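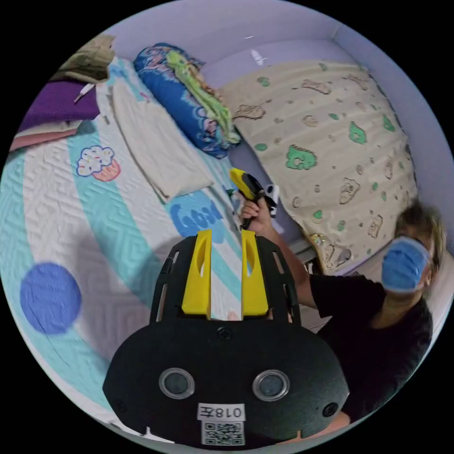

Minutes written by Somtochukwu Okonkwo | Mar 29, 2026

Rindgate Allotment Society, spring meeting

Usha Achari opened the meeting at the Hoston Road hut. The minutes of November were read and accepted with one correction: the broken gate is the north gate.

Money. We have $1,862 in the account. The water bill is still not paid, it will be about $500.

Water. The tank near plot 8 is leaking again. Nwosu Plumbing offered to repair it for $100. All agreed to accept. The taps stay closed until the repair is finished.

Compost. Two members asked to stop delivery from Windier Farm, as the last load had much glass in it. Usha will call the farm and ask for a clean load. If they refuse, we look for another seller.

Waiting list. Three families are waiting. Plot 14 can be divided in two, if the present holder agrees in writing.

Next meeting: same place, date to be put on the hut door.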